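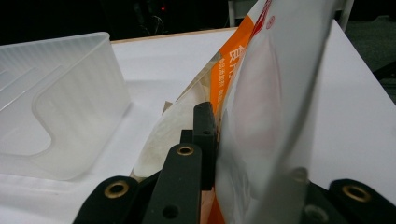
Frosted Storage Container, Utberg Pantry Range

I put off stocking these for ages, mostly because I already had too many containers at home and didn't trust myself with more of them. Then my own pantry shelf gave up in November (too many half-open bags, all sliding into each other) and I ordered a case of the Utberg ones for the shop and kept a couple back for me!

If you buy food in tall, floppy bags, you know how it goes. They lean. You fold the top over, put a clip on it, and the whole thing flops sideways the minute you shut the cupboard. I love the look of a good bag, mind you, and the one next to my container has a big orange stripe down the middle with white Chinese characters on it, so I keep the bag on the counter until I'm ready to pour and sometimes cut the front panel out to tuck behind the container. You get to keep the cooking instructions that way too.

The plastic is see-through enough to tell when you're running low, but frosted, so a shelf full of them looks calm even when what's inside is a jumble of odds and ends. I like that a lot more than clear.

Sizes

Small, 200 ml: spices, seeds, the last of the sprinkles
Medium, 600 ml: the one I reach for most, good for snacks and dry noodles broken in half

Lids are sold with the container. Spare lids are $2.66 each (order code 266), and they fit both sizes.

Washing

Warm water and a soft sponge. I've put mine on the top rack of the dishwasher plenty of times and they've been fine, but keep them away from the scratchy side of the sponge or the frosting gets shiny patches. Let the lid dry separately, it holds a little water in the groove.

Goes well with

Burnar bag clips, for whatever doesn't fit in the container
Vlček paper labels, which peel off without leaving glue behind

Ordering

We have roughly 106 of the medium left in the Prondlow store, and the small ones are back on the shelf now. If you want a mixed set, put a note on your order and I'll pack it that way, same price. Returns are fine as long as there hasn't been food in it.

Page updated 31 March 2021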